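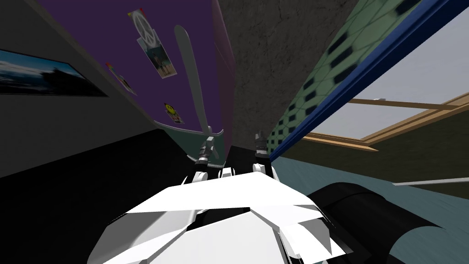 Tomico Urban Greening, Planter and Pocket Garden Team

Skindeo Modular Planter

Price: $335 per unit, liner and wicking tray included
Lead time: 9 working days for standard colours
Pick up from the depot or delivered by pallet

I've been looking after planters on this team for a good while now, and the Skindeo is the one I end up recommending to most people who ring up with a bare bit of concrete and a vague plan to make it nicer. It's a big self-watering tub for laneways, forecourts, rooftop corners, car park edges, all those awkward spots where you can't dig and the ground is mostly old asphalt anyway. You fill the bottom from a pipe in the corner, the soil draws the water up as it needs it, and you get to skip a fair few mornings with the hose.

It holds 300 litres of potting mix. That sounds like a lot until you've stood there emptying bags into it (have a coffee first!), but you do want the depth. Shallow tubs cook in January. I've lost whole rows of kangaroo paw in shallow tubs on a north-facing wall and I'd like to save you the grief.

What you get

The tub itself, in powder-coated steel. Colours are charcoal, eucalypt, rust and a cream that shows every scuff, so think twice about the cream if there's a loading dock nearby.
A removable liner with the fill pipe already fitted.
Wicking tray and overflow plug.
Four adjustable feet.
A pair of joining brackets, so you can bolt one tub to the next and make a run of them.

You don't get soil or plants. We sell the Pirzada mix separately, and it's what I use in mine. It's a chunky blend with a fair bit of composted bark in it, and it keeps its shape after a couple of summers instead of slumping down to a sad crust. You can use another premium mix if you've got a favourite. Please don't use garden soil. It packs down around the wick and then you've got a swamp at the bottom and a desert on top.

Where it works

My favourite job with these was a vacant corner block behind a row of shops. It was fenced off, full of fennel and shopping trolleys, and the owner was years away from building anything. We put in a run of planters along the footpath side, some benches, a gravel path, and people were eating lunch there before we'd swept up. The planters are all movable with a pallet jack, so when the builders do turn up the whole garden can go and live somewhere else. I think that's what I like best about them. You can say yes to a site that's only yours for two summers.

They're good for permanent spots as well, mind you. A few schools have them lined up as a sort of low wall, and there's a rooftop where they've been planted with citrus and look terrific.

Weight

This is where most of the phone calls come from. The tub is easy enough for two people to lift when it's empty. Planted and watered, it is very much not. If you're putting them on a roof, a balcony or any kind of suspended slab, talk to your engineer before you talk to me. We'll send you the loading sheet and you can pass it straight on. For ground level, a firm and fairly even surface is plenty, and the feet take care of a bit of slope.

Put it where you want it before you fill it. I know that's obvious. I've still watched it go wrong more than once, including on a job of my own.
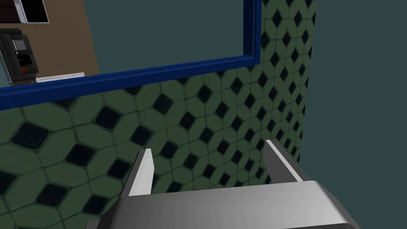
Once it's in position, wind the feet out until a level sits flat across the rim in both directions. A tub that leans will water one end and leave the other thirsty, and you'll blame the plants for it.

Planting it up

For full sun I go for lomandra, westringia, correa and something trailing over the front, usually myoporum. For shade, try native violets and a few ferns, with a bird's nest fern in the middle if you've got shelter from the wind. Herbs do well too, though mint will take over the lot and you'll be giving it away to strangers. Small trees are fine, within reason. A dwarf lilly pilly is happy for years. A gum is a bad idea, no matter how small it looks at the nursery.

Water from the top for the first few weeks while the roots find their way down. After that use the fill pipe, and stop when you see water at the overflow. In cool weather you can leave it for ages. In a hot spell, check it every few days, and poke a finger in the mix if you're not sure.

Optional extras

Esavo trellis panel: slots into the back edge of the tub, good for star jasmine or a climbing bean. Handy for hiding bins.
Esavo bench top: a hardwood seat that spans two joined tubs. Needs an oil once a year, more if it's in full sun.
Lifting lugs: ask for these when you order. They're welded on before the coating goes on, so we can't add them afterwards.
Water level float: a little red marker that sits in the fill pipe. Cheap, and I'd get one for every tub.

We've sent out almost 3,000 of these tubs since the first batch, and the part that comes back to us most is the overflow plug, which people pull out for cleaning and then lose. Spares are in stock and we'll pop one in the post.

Care

Wipe the outside down with soapy water and a soft cloth. Touch up any deep scratches with the matching paint pen so the steel underneath doesn't start to rust (unless you bought the rust colour, in which case I suppose it's up to you). Every second spring, scrape off the top layer of mix, add fresh, and flush the reservoir through with clean water until it runs clear.

Ordering

Tell us how many you're after, the colour, and whether there's somewhere to get a pallet off a truck. A photo of the site helps heaps, even a rough one from your phone. If you're a council or a community garden, mention it, as there's a different price list for runs of tubs and I'd hate for you to miss out on it.

Prices current as of September 2021. Delivery is quoted separately by postcode.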